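4.2 Labeling grasp points on cloth

Use this procedure in Luvach Label to mark where the fingers should close on a folded item. The Santoso planner reads these marks when it builds a grasp path.

1. Open the session and choose Cloth from the Task menu.
2. Set the frame step to 3. Use 1 only for fast motion.
3. Go to the first frame where both finger pads and the cloth are in view.
4. Click the highest fold near the pads, then drag along the fold line.
5. If a second gripper is in view, tag it Other. Do not place grasp marks on it.

Note: Glare on bedding or plastic can throw off the edge finder - turn on Mask Bright Areas first.

Green towel, raised fold:

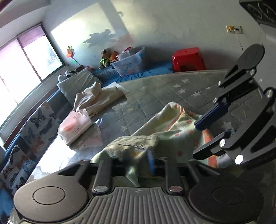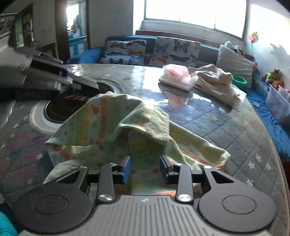

6. Press Save Marks. Export stops at 2,225 frames per file, and longer sessions are split.

Caution: Changing the frame step after saving clears all marks in the session.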